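Table care, thread. Top is plank wood, light tone, seams running the long way. 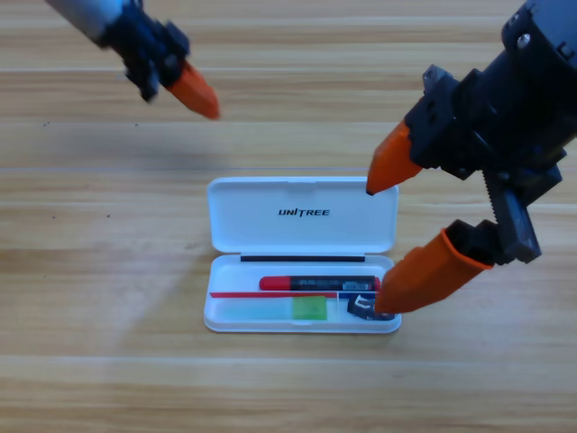 Seams collect grit. Brush along the grain first, then vacuum. Never wipe dry specks, they scratch the finish.

Soap solution: 5 ml in 900 ml of water. Cloth wrung out hard. Standing water in a seam lifts the edge.

Storage cases get lifted - not dragged. Felt pads from Zunholm, 2 mm, have held up fine on ours.

Oil next: Flumex, 2 thin coats in November. Will post drying times.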